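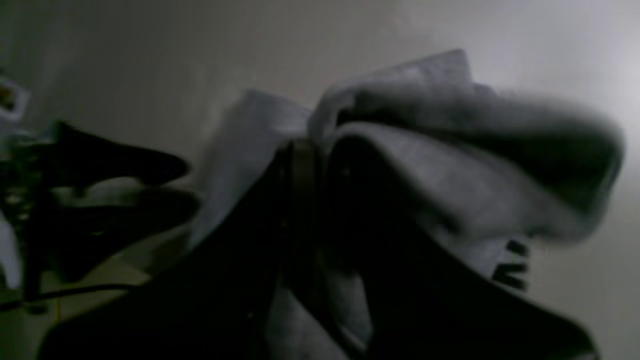

Figure 3. Wrist camera view with the gripper next to a pile of grey and black cloth.

4.2 Collecting the demonstrations

All demonstrations for the cloth task were collected by teleoperation. The operator guides the arms and the recording software, Nititz, stores the joint positions together with the images from every camera. We did not use scripted motions in this part of the work. In an earlier study with rigid parts (Section 2) scripts gave us many examples quickly, but cloth takes a new shape after each contact, and a script which was good on one attempt was of little use on the next.

The final set, which we call Drullico, contains 1,204 episodes. Each episode has a limit of 90 seconds. If the operator could not finish within this limit, the episode was kept and marked as incomplete, and it was not used for training the main policy. We return to the incomplete episodes in Section 5.3, where they serve as negative examples for the grasp classifier.

Before each episode the cloth is picked up, dropped from a small height and left as it falls. We asked the operators not to correct the pile by hand. This rule was harder to follow than we expected -- people like to begin from a tidy state -- and in the first sessions the starting piles were too similar to each other. Those sessions were discarded and recorded again in March.

The first grasp decides much of what follows. When the fingers close on a single layer near a corner or a hem, the cloth opens during the lift and the second arm can find an edge. When they close on several layers in the middle of the pile, the whole pile comes up together and the operator must release it and try again. We therefore labelled every first grasp as corner, edge or interior. The labels were made by one person from the wrist view and checked by Ashwin Fernandes, who had not operated the arms himself.
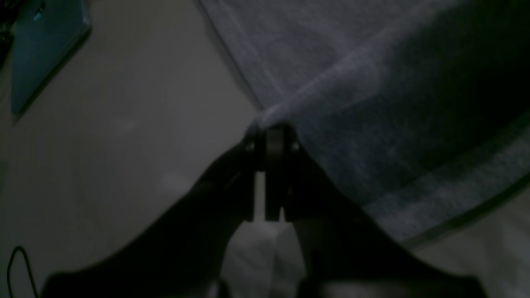

Why not label the grasps automatically from the gripper opening? We tried this, and the opening was too similar for one layer and for two layers of thin cloth, so the labels could not be trusted.

The wrist cameras were kept at fixed exposure for the whole collection. Automatic exposure gave more pleasant images, but the brightness jumped each time the fingers came near to a pale cloth, and the policy learned to react to this jump. With fixed exposure many images are dark, and fine texture is often lost. We accepted this loss. In a small test with 2,000 training steps, the policy trained on the darker images approached the cloth more steadily, although the final grasp was not more accurate.

We also did not clear the desk fully between sessions. Cables, papers and other ordinary things were allowed to stay in view, provided that the arms could not touch them. A policy trained only over a clean surface, as in the Bittencourt baseline, tends to treat each new object as a part of the task. Our records do not list which objects were present in which episode, and this is a weakness of the set.

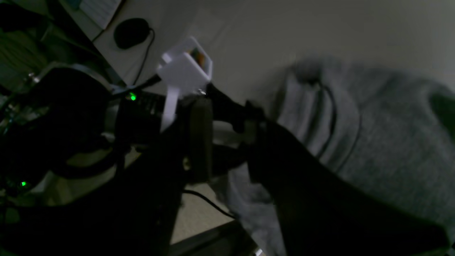
4.3 Filtering and division of the data

Episodes were removed if one of the camera streams had a gap, or if the cloth left the reach of both arms. Short pauses were kept. Some operators stop for a moment before closing the fingers, and we think this pause carries information on where they are not certain, but we have not tested it.

The remaining data were divided by session and not by episode. Two episodes from the same session share the same light and often the same cloth, so a random division would make the test result look better than it is. Training was done with the Jenance library for 4,000 steps, and the same settings were used for all the comparisons in Section 5.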